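Towels and Robot Floor Scrubbers: Preventing and Clearing a Brush Jam
Zamfira Preda, Kukham gym

The scrubber at Kukham stopped on its Sunday night run with a hand towel wound around the front brush roller. The towel had been hanging off a bench with one end on the floor. The front bumper needs a firm push to register, and cloth doesn't give it one. The roller took in the loose end, kept turning until the motor overheated, and the unit shut down with a brush fault. Repair cost: 235 dollars for a roller and drive belt. The smell of hot rubber was still there at opening time.

The unit is a Brirby, but any model with a powered roller can do the same thing. The steps apply to home units too, particularly in a basement gym or laundry room.

Before the run

Take towels off every bench, including the ones that hang clear of the floor. A towel on an inclined backrest slides when the bench is bumped, and the scrubber bumps benches all night.

Lift from the top edge with both hands. Pulling from the bottom tends to drag the towel through the hinge gap, where a corner can catch on the frame.

Put towels in a basket with the corners tucked inside. A corner over the rim is at roller height on a shallow basket. Then move the basket off the floor, or behind a closed door. An empty plastic basket is light enough for the machine to push.
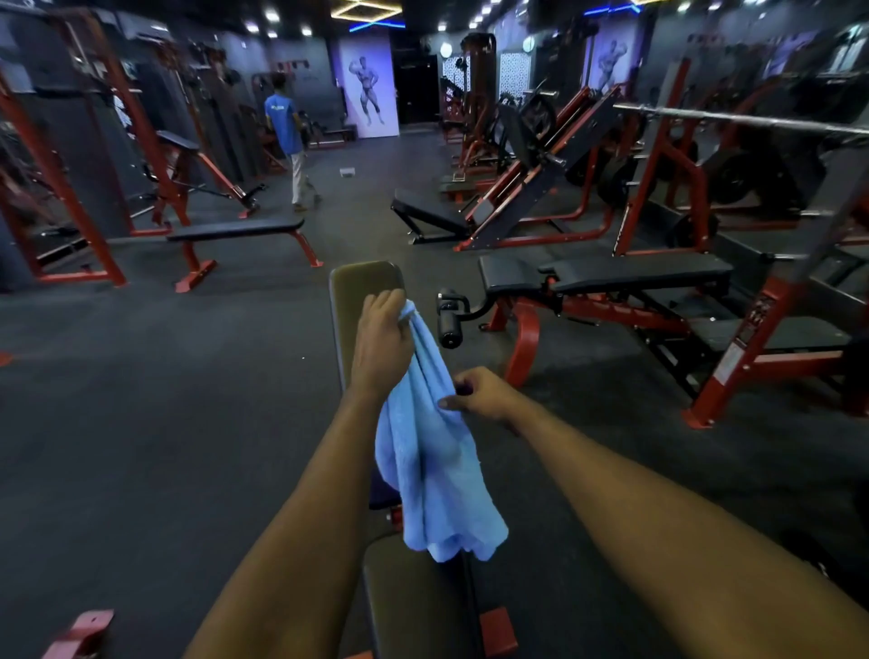
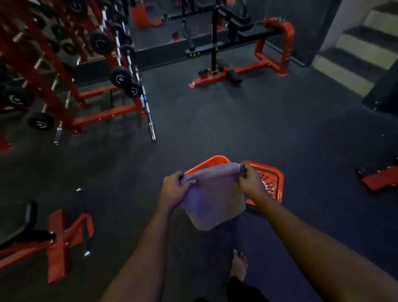
Category: Floor Care > Automatic Machines > Faults

Clearing a jam

1. Switch off at the main switch. The stop button on the lid only pauses the run, and the roller can restart when the bumper is touched.
2. Remove the battery, or unplug the unit if the battery is fixed.
3. Wait 30 minutes if the housing is hot.
4. Drain both tanks before tipping the machine. Ours held enough dirty water to reach the dumbbell rack.
5. Take the roller out of its end caps. Unwind the cloth against the direction it went in. If it has been pulled tight, cut along the length of the roller with blunt-nosed scissors, keeping clear of the bristles.
6. Check both end caps for thread. A few strands around the bearing will bring the fault back within a week.
7. Look at the belt. Shiny patches or a flat spot mean replacement.

Do not clear the fault code and restart to see if the towel works loose. This was tried on ours, twice, and is probably what finished the belt.

Settings worth changing

Brush speed on our model is adjustable. It had been left at 710 rpm. At 400 the roller stalls sooner on cloth and the cutout trips before the belt burns. Rubber flooring comes up just as clean with a second pass.

Turn on the fault alert, if there is one, and send it to a phone that somebody keeps on at night. Ours went to an office email account.

Draw no-go zones around the towel shelf and the foot of the stairs. Redraw them whenever equipment is moved; the old map does not update itself.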